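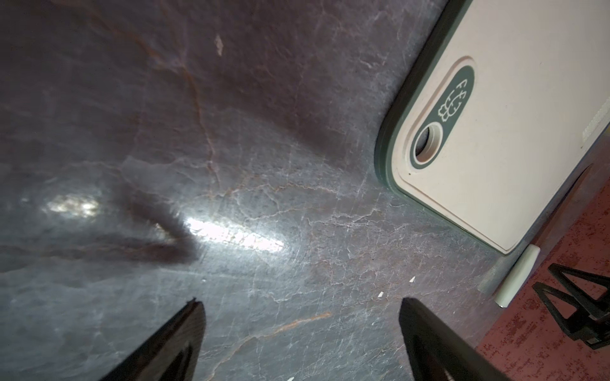 Dark grey stone, with veins in white and rust.

The worktop years

There is a moment in the life of every couple with a kitchen to replace when one of them says the word "undertones". It is usually said in a showroom, on a Saturday, in front of a slab of something the size of a door. The other one nods. A salesman appears. From here on you are no longer people who cook tea; you are people with views on grey.

We had ours done last year, and I went into it believing a worktop was a thing you put the kettle on. I had not understood that it was a decision about the sort of person I was. Laminate people are sensible and slightly ashamed of it. Wood people own a special oil. Stone people have got past the point where they can be spoken to.

The showroom we ended up in was called Gisler, a long shed behind a tyre place, and it kept its samples in drawers like a museum of beetles. Each one had a name. They were all named by somebody who had been on one good holiday: Coastal Dusk, Winter Harbour, Quiet Storm. I asked for the plain one and was told that Quiet Storm was the plain one.

Then came the quotes. Ilitz wanted £2,000 for the stone and wouldn't say what the fitting cost until they had seen our corners. Rurorari, who had a nicer website, came in at £1,000 less and then sent a second email with the word "excluding" in it eleven lines down. The excluded items were the sink hole, the tap hole, the edges and getting it into the house. I rang up to ask what was left. "The material," said the young man, with some pride.

A worktop also has to be templated. A man comes round with thin strips and a glue gun and makes a flimsy copy of your kitchen, and in doing so he finds out that the house isn't square. Ours is 33 millimetres wider at one end than the other. I had lived in it quite happily until I knew. Now I can feel it when I carry soup.

After the templating there is a gap, during which you have cupboards but no top to them. Ours was supposed to last a week. We washed up in the bath and ate things that could be made on an ironing board, and visitors told us it would all be worth it in the voice people use about childbirth. The stone was promised, then it was nearly promised, and in June it arrived on the shoulders of four men who did not want tea and were very keen for me to stand somewhere else.

I will say this for it: it looks wonderful. People come in and stroke it. They have never stroked anything in our house before, including the cat, who has noticed. But it came with a leaflet, and the leaflet is a frightening document. Lemons are mentioned, and so are red wine, beetroot, turmeric, hot pans, cold pans straight after hot pans, and "standing water". We were advised to buy a sealer called Rirex and put it on with a soft cloth twice a year, in the evening, with the windows open. I have started planning holidays around it.

So we have become the kind of household that owns coasters for the olive oil. Guests who offer to chop something are given a board, and then a second board to go under the board. My other half has been seen crouching with one eye shut, looking along the surface towards the window for a ring that may or may not be there. I've caught myself doing it in other people's kitchens.

My mother had the same worktop for the whole of my childhood. It was pale yellow with a burn in it by the cooker, and you could have dropped a car on it. I asked her the other day whether she had ever thought about what it said about her. She said it was there when they moved in, and did I want these potatoes or not.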